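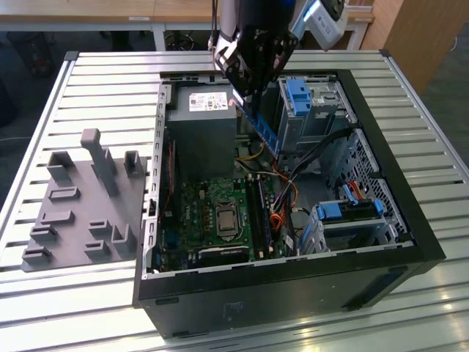

News > Courts and policing > Regional round-up

Four sentenced over stolen plant and forged export papers

Last updated: Jul 21, 2026

Four people have been sentenced for their part in a scheme that moved stolen excavators and farm machinery out of the county under false paperwork. The case ran for more than two years and involved two police forces, the port authority at Isulham and an insurer's recovery team.

The group took machines from building sites and farmyards, mostly at weekends, and held them at a rented yard outside Pisholm. Identification plates were removed there and replaced with plates copied from machines of the same make and model which had been legally sold at auction. Each machine was then given a bill of sale, a service history and a customs declaration in the name of the copied machine. On paper, the same excavator could leave the country twice.

The fraud came to light in April last year, when a clerk at Isulham rejected a declaration for a tracked excavator. The serial number on the form matched one already exported. The haulier was asked to leave the machine in the holding area until the query was settled. The person named as the exporter did not answer calls, and the police were told the next morning.

Detective Sergeant Sorcha Pollock, who led the inquiry, said the first step was to compare the port's declarations with auction records.

"We asked for every plant export over an 18-month period and put the serial numbers side by side with the sale lists," she said. "There were 483 declarations. Of those, 16 had a number which appeared more than once. That gave us a list of machines, a list of hauliers and, in the end, one yard."

Officers searched the yard at Pisholm and two houses in Fundley under warrant. They recovered three mini excavators, a telehandler, a plate-stamping set and a quantity of blank registration documents. Mobile phones and a desktop computer were also taken. Draft invoices found on the computer had the same spelling mistakes as the ones handed in at the port, and this formed a central part of the prosecution case.

Sentences

All four pleaded guilty to conspiracy to handle stolen goods. Three also admitted fraud by false representation. The court was told that the yard was rented in the name of a dormant company, with payments made in cash each month.

The man who organised the storage and the re-plating was jailed for five years and four months. The man who prepared the paperwork received three years and nine months. A driver who made most of the journeys to the port was given two years and two months. The fourth defendant, who let her bank account be used to receive payments, was given a suspended sentence of 14 months with 100 hours of unpaid work.

In passing sentence, the judge said the paperwork was the most serious feature of the case, as it had been used to mislead buyers abroad as well as the authorities here. Some of those buyers have since had machines seized and are unlikely to recover what they paid.

A confiscation hearing will be held at a later date. Until then, a restraint order remains in force over one house, two vehicles and the contents of three bank accounts.

Recovery of machines

Of the 16 machines linked to the case, seven have been returned to their owners or to the insurers who had paid out on them. Four more have been traced to dealers overseas, and requests for their return are in progress. The remaining five have not been found.

Kenneth Mowat, a contractor from Urquhart, lost a wheeled excavator from a drainage job and got it back after eleven months. It had been resprayed and the hour meter had been changed. He said the machine was now back at work, but he had hired a replacement for most of that time and his policy covered only part of the cost.

Lachlan Gunn, who handled the insurer's side of the recovery, said that late reporting was still the main difficulty. Machines stolen on a Friday night are often not missed until work starts again, and by then may already be at a port. Owners who hold a full record of serial numbers - including those on the engine and hydraulic pump, which are seldom changed - have a much better chance of proving ownership.

Changes at the port

The port authority has altered its checks as a result of the case. Serial numbers on plant declarations are now compared with earlier exports before a machine is accepted, and hauliers must give a contact number for the seller as well as the exporter. Where a plate shows signs of having been refitted, the machine is held and the engine number is read.

Jytte Laxdal, who manages freight compliance at Isulham, said the new checks add a few minutes to each booking. A machine with complete papers should not miss its sailing. Hauliers with questions about the contact details rule should speak to the freight office before they load.

Anyone with information about the five missing machines can contact the rural crime team or report it anonymously.

100 shares | 7 comments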